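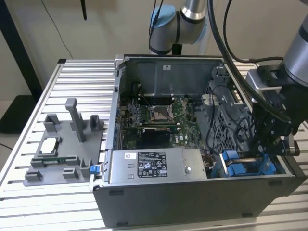

Tower on its side, CPU socket open, right gripper over the blue drive carriers.

January, 4:10 pm

Teleop collection on the PC teardown set, Ketik cell. Count was 3772 episodes at the start of the shift and 3832 now, before review. Maite Aranda drove, I labeled.

Order for this batch: lever up, chip to the gray tray, then carriers. The card slot on the tray sits just below the chip recess, so keep the fingers high when placing the chip. Two episodes thrown out, both for a bumped tray post.

Carrier pulls still vary too much in approach angle. Maite wants to start every one from straight above the handle. Fine with me, but tag the old ones "angled" and leave them in.

To do: re-zero the right wrist, copy the logs to Prarnix, ask Sepúlveda for another case with the same latch.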